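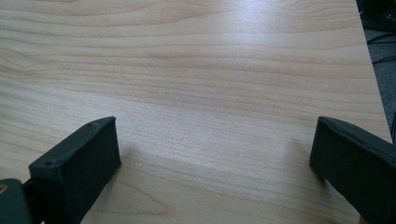 The Gandgate Datum

The tide gauge at Gandgate stood in a brick hut at the end of the north pier. It consisted of a float in a vertical pipe, a wire, a pulley and a pen, and it had drawn the level of the sea on paper since before the pier had lights. Every height in the town was measured from it. The sills of the houses on Masell Street were so many metres above Gandgate zero, and so were the church step, the sluice and the floor of the pumping station.

Eun-ji Hyun was sent from the Caltport office in April to close it. The work order ran to two pages. She was to level from the pier benchmark to the new radar gauge on the harbour wall, confirm the difference, remove the chart and lock the hut. The allowance was 8 hours, including travel.

She set up the level at nine, halfway between the benchmark and the first staff position. The harbour office had lent her a boy to hold the staff. He held it well once he had been shown the bubble. They worked along the pier in sights of 50 metres, backsight and foresight, and she wrote each reading in pencil and had him read it back to her.

The line closed at the radar gauge shortly before noon. She reduced the figures on the bonnet of the van. The benchmark on the pier was lower than the book said by 60 millimetres.

A misclosure of that size is normally a misread staff. She levelled back along the same route with the instrument in different positions, and the two runs agreed to within a millimetre. She then went inland, to the bolt in the church wall, which was founded on rock, and ran a line from there. The church agreed with the radar gauge. The pier had sunk and had taken the hut, the pipe and the pen down with it.

She telephoned Caltport. Tsolakis, who signed the work orders, asked whether she had checked the collimation.

"Twice," she said.

"Then note it and lock the hut."

"The flood levels are from this gauge. If the pier was going down, the sea looked as if it was coming up. If they corrected for it, I need to know when."

"It's a closed station."

"It closes when I lock it."

There was a pause in which she could hear him typing. He said that she could have until the evening, and that the extra hours would come out of the Masell job.

The old charts were kept in the hut in a steel cabinet, rolled and tied with tape. Each had a label giving the week and the initials of the observer. She began at the most recent and worked backwards, comparing the pen trace with the hand readings taken from the staff in the harbour. The hand readings were in a separate book. For the last 70 rolls the two differed by the full amount, and the observer had ruled a neat line through each hand reading and entered the pen value above it.

The initials were the same throughout. The boy looked at them over her shoulder.

"That's my grandfather," he said.

"Is he living?"

"He's in the end house. He can't do the pier any more. It's his knees."

She considered this. Then she put the book in a waterproof bag and asked him to show her the way.

The old man had the door open before they reached it. He looked at the bag first and at her second.

"I thought the staff had moved," he said. "It was only nailed to a pile. The gauge was a proper instrument. When they didn't agree I went with the instrument."

"When did they start to disagree?"

"The winter they dredged. A bit at a time after that. I wrote it down the first week and sent it to Caltport."

"What did they say?"

"They sent me more paper."

She asked him to show her the entry, and he found it without his glasses. It gave the difference in millimetres, the wind and the state of the sea, and it had been written in ink. She copied it out in full. She wrote underneath that the original hand readings remained legible beneath the ruling, and that the series could be recovered.

He asked what would be done with the hut. She said it would be locked.

It was high water when she went back along the pier. The float was still rising in the pipe. She wound the clock, let the pen run until the turn of the tide, marked the time on the paper and signed it, and wrote the old man's initials next to her own. Then she lifted the pen and took off the chart.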